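Morven Leckie
I've been rewriting our tabletop arm rules this June. The old sheet was 2 pages and most people only read the first. Posting the parts that changed, in case another lab can use them.

First rule: fix the object list before a run. Every item on the table gets a line, and the line says what it is, not what it stands for. If it's a toy carrot, write toy carrot.

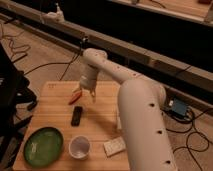 Carrot, remote, plate, cup, packet. Arm over the back half of the table.

Second: no reaching in while the arm has power. Stop it, wait for the status light, then move the item. Same rule if the item only needs a nudge. We had people treating a paused arm as a stopped arm, and the new sheet says in plain words that it isn't.

Third: if an item is added or taken away, that's a new setup and it gets a new number. We lost a good part of a week sorting out setups 3018 through 3021, which had all been logged under one name.
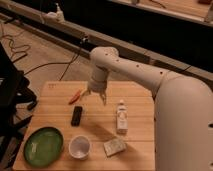 Bottle standing to the right of the black item, green plate at the front corner.

Fourth: approach height goes in the log. So does grip force, for anything soft. The Falten template has a field for both. The Flaker one only has height, so put force in the notes.

Fifth: when a grasp is in doubt, hold and call it out. Don't open the gripper to see what happens. The operator decides, and the second person writes it down.

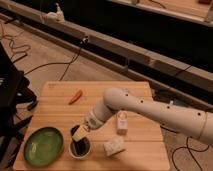 Stamatopoulos replied that two people per run is too many for a small lab, and that a recorded voice note should count as the second person.

Fair point on staffing. A voice note covers the log. It doesn't cover the stop button, so we're keeping two for now — I'll look at it again after roughly 1000 runs.

Sixth: end each run with the gripper empty and clear of the table. Cables get checked at the same time, along the floor and up to the rail.

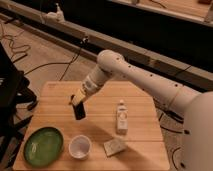 Last change is who signs. It used to be whoever booked the slot. Now it's whoever had the stop button, and they sign before the next setup number is opened. The sheet is in the Vustus folder, and the old one has been removed.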